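Skolau Community Robotics Club
Progress report to the Flendis Fund
Prepared by Caoimhe Ó Dubhghaill, club lead
18th September

1. Where the project stands

The grant covers a student project in which club members record table-setting and clearing tasks on a two-arm robot, label the recordings, and train a controller to repeat them. The first period ran from June until the start of the school year. We have finished the recording stage for the plate task and the bowl task. The mug task is partly recorded. Labeling is behind the plan, for the reasons given in section 3.

Members work in pairs, with one student driving the arms and the other keeping the log. Teodoro Bravo supervises the floor and signs off each log sheet before the recordings are copied to the club drive. We changed the pairs every few weeks so that everyone had time in both jobs.

2. Recording work

The students chose the objects themselves from ordinary kitchen items. The main set is a steel plate, a yellow bowl and a mug. A session starts from a written card that says which object is handled first and where it should end up. Vojtěch Jelínek wrote the first cards, and the students have rewritten most of them after finding that two people could read the same card in different ways.
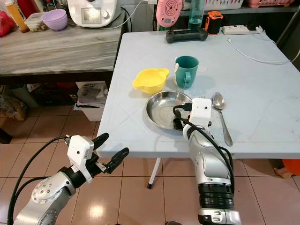

Does the club need more hardware to finish the project? The two arms we have are enough, and we are not asking for a change to the equipment budget.

By the end of the period we had 856 recordings that passed the log check. Recordings are rejected when the log sheet is incomplete, when the starting layout doesn't match the card, or when an arm is stopped by hand partway through. Rejected recordings are kept in a separate folder – the students asked for this so that they could use them when writing up what went wrong.

The plate gave the most difficulty. It is shallow, and a gripper that comes in too low presses on the metal and pushes the whole plate along the table. Donal Keane's group tried several approach heights and settled on one that reaches the rim from the inside. They wrote this up as a one-page note that new drivers now read before their first session.

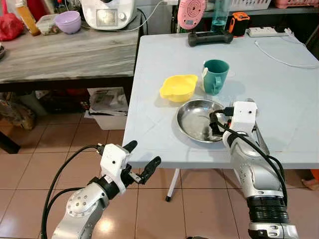
The mug cards are being handled differently. Each one now states which way the handle should face at the start, and the log keeper checks it before the driver begins. This makes sessions slower, and we have planned for fewer mug recordings per evening in the next period.

3. Labeling

Labeling is done in Druvik on the club laptops. It took longer to learn than we allowed for, and the first batch had to be done again after we agreed on when a grasp begins. More than 60 percent of the plate recordings are now labeled. Abilio Urquijo has taken over the weekly check of this work.

4. Spending

Spending is within the approved lines. The spare gripper fingers came in under the estimate, and we would like to move the difference to laptop repairs. A separate request is attached.

5. Next period

– Finish the mug recordings
– Complete plate labels and start on the bowl
– First training run on plate data only
– Student presentation at Tsakiris Hall, date to be confirmed with the Fund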